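Busonico Kitchen Arm: three stars, and one is for effort

I spent 7 weeks of July and August trying to find out if a machine can put the groceries away yet. The Busonico is a two-fingered arm that bolts to a table and promises "help with everyday produce." My expectations were low, and it met most of them.

Picking things up is the good part. Over 1,000 tries with fruit and vegetables, it got hold of the thing I wanted 83 percent of the time. A banana takes it 30 seconds. My nephew can do it in one, but he wants to be paid.
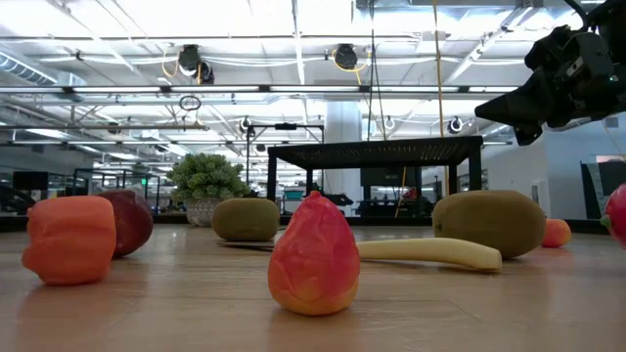
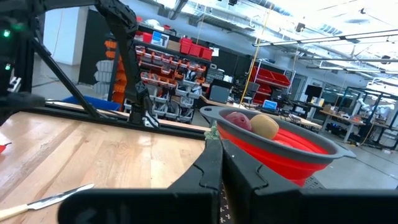 Sorting is where my patience went. It will set a potato in a colander nicely enough, then stop and think about the next one like a man choosing a mortgage. Washing and peeling are not on the menu, and I kept knives out of its job list.

The older Deltberg is faster but bruises pears. If you run a packing bench and have time to fiddle, the Busonico may earn its spot. For a home kitchen, I'd wait for the next model and keep using your hands.

Jarmo Kuusisto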